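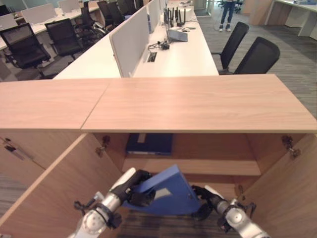
헤드 카메라. 양손으로 파란 파일 폴더를 잡고 수납장 상단 선반 쪽으로 든 상태.

2024년 7월 24일, 작업 노트
과제: Ilside / 서류 수납(양팔), 플래너와 손목 인식 쪽

오늘 할 일은 두 가지였다. 양팔 폐쇄 체인 구속을 넣은 플래너를 실기에서 돌려 보는 것, 그리고 손목 카메라의 자기 마스크를 다시 만드는 것. 첫 번째는 반쯤 됐고 두 번째는 아직 손볼 데가 남았다.

1. 플래너

5월에 쓰던 방식은 왼팔을 리더로 두고 오른팔이 상대 자세를 따라가는 구조였다. 빈손일 때는 문제가 없는데 폴더를 같이 잡으면 오른팔이 늦게 따라오면서 폴더에 비틀림이 걸린다. 이번에는 폴더 중심에 물체 좌표계를 두고, 양쪽 파지점을 그 좌표계에 고정된 변환으로 넣었다. 경로는 물체 좌표계에서 뽑고 각 팔의 관절값은 IK로 따로 푼다. Frandsen 브랜치에 있던 구속 샘플러를 거의 그대로 가져왔고, 투영 단계의 허용 오차만 바꿨다.

샘플러 반복 상한을 500으로 두면 선반 앞에서 해를 못 찾고 끝나는 경우가 잦다. 2000으로 올리니 대부분 찾기는 찾는데 계획 시간이 길어진다. 양쪽 문이 열려 있을 때 팔꿈치가 지나갈 공간이 좁은 것이 원인으로 보인다. 문짝을 충돌 모델에 박스로 넣어 두었는데 여유값이 너무 크게 잡혀 있었다. 여유를 줄이기 전에 문 각도 추정부터 확인해야 한다. 지금은 문이 직각으로 열렸다고 가정하고 있고, 이 값은 설정 파일에 상수로 박혀 있다.

폴더를 기울여서 넣는 쪽이 수평으로 넣는 것보다 해가 잘 나온다. 수평으로 고정하면 양쪽 손목이 동시에 관절 한계 근처로 간다. 자세 구속을 롤 방향만 풀어 주고 선반 바로 앞에서 다시 조이는 식으로 두 구간으로 나눴다. 구간이 바뀌는 지점에서 속도가 한 번 죽는다. 보간을 이어 붙이는 코드는 아직 없다.

선반 위에 이미 놓인 바인더도 장애물로 넣었다. 진한 남색이라 선반 안쪽 그늘에서 깊이값이 자주 빈다. 빈 픽셀을 "비어 있음"으로 처리하던 것을 "모름"으로 바꾸고, 모름 영역은 계획에서 막아 두었다. 보수적이지만 당분간 이렇게 간다.

2. 손목 카메라 자기 마스크

기존 마스크는 그리퍼를 완전히 벌린 자세 하나로 만든 고정 이미지다. 손가락이 움직이면 마스크 밖으로 나온 부분이 장애물 점군으로 들어간다. 로그를 다시 보니 플래너가 시작 자세부터 충돌이라고 거절한 건 상당수가 이 문제였다. 손가락을 바닥에서 튀어나온 물체로 본 것이다.

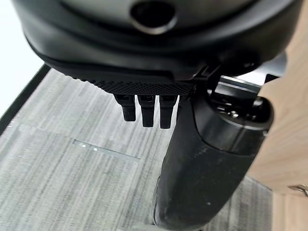

화면 위쪽은 하우징이 거의 다 가리고, 굵은 손가락이 오른쪽 아래로 길게 내려온다. 가려지는 면적이 이 정도라 마스크 경계를 넉넉하게 키우는 방법은 쓰기 어렵다. 손가락과 수납장 사이에 남는 카펫 폭이 좁아서 조금만 키워도 정작 봐야 할 수납장 모서리까지 지워진다.

그래서 관절값을 읽어 URDF 메시를 매 프레임 렌더링하고, 그 결과를 16픽셀만 팽창시켜 쓰는 방식으로 바꿨다. 바꾸면서 걸린 점을 적어 둔다.

하우징 밑의 작은 돌기들이 메시에 없다. 시각용 메시를 단순화할 때 빠진 듯하다. 임시로 박스 하나를 붙여서 덮었다.

손가락 관절값의 타임스탬프가 영상보다 늦다. 정지 상태에서는 맞는데 그리퍼를 여닫는 동안에는 경계가 어긋난다. 버퍼에서 가장 가까운 값을 고르지 말고 앞뒤 값으로 보간해야 한다.

왼쪽 위의 밝은 영역은 노출이 날아가서 깊이값도 믿을 수 없다. 자동 노출이 검은 하우징에 맞춰 올라가는 것 같다. 측광 영역을 하우징 아래쪽으로 옮길 수 있는지 드라이버 옵션을 찾아볼 것.

카펫 위에 얇고 반투명한 띠 같은 것이 있는데 표면에 반짝이는 점이 잡힌다. 바닥 평면 추정에서 이런 반사 부분이 이상치로 남는지는 따로 확인한다. 카펫 줄무늬도 특징점 매칭에는 좋지 않다. 같은 방향 무늬가 반복돼서 옆으로 밀린 대응이 나온다. 손목 쪽 정합에는 바닥을 빼고 수납장 면과 모서리만 쓰기로 했다.

3. 로그, 도구

재생 도구는 Misislow를 쓰고 있다. 헤드와 손목 영상을 같이 띄우면 두 스트림의 시작점이 맞지 않는 버그가 있어서, 223번 에피소드를 기준으로 오프셋을 손으로 맞췄다. 다른 에피소드에도 같은 오프셋이 통하는지는 아직 모른다. 맞춘 값은 에피소드 폴더의 메모 파일에 적어 두었다.

Skestberg 쪽 충돌 검사 모듈은 이번 주에는 올리지 않는다. 인터페이스가 바뀌어서 문짝 박스 정의를 전부 다시 써야 한다. 플래너가 안정된 다음에 옮기는 편이 낫다.

접촉 판정은 손대지 않았다. 지금은 그리퍼 모터 전류 임계값 하나로 잡았는지를 본다. 폴더처럼 얇은 물체는 전류 차이가 작아서 임계값을 낮춰야 하는데, 낮추면 빈손으로 닫을 때도 가끔 걸린다. 닫힘 폭을 같이 보는 조건을 추가할 예정.

다음에 할 것
- 문 각도를 상수 대신 헤드 카메라에서 추정. 경첩 위치를 기준점으로 쓸 수 있는지 볼 것
- 두 구간 경로 이어 붙이기, 구간 경계 속도 유지
- 손가락 관절값 보간 후 마스크 오차 재측정
- 메시에 빠진 돌기 제대로 추가하고 임시 박스 제거
- 시작 자세 충돌로 거절된 로그를 새 마스크로 다시 돌려서 몇 건이 남는지 확인

새 마스크 코드는 아직 병합하지 않았다. 쓰려면 설정에서 렌더 마스크 옵션을 직접 켜야 하고, 켜면 GPU 메모리를 꽤 쓰니 학습 작업이 돌고 있을 때는 끄고 쓸 것.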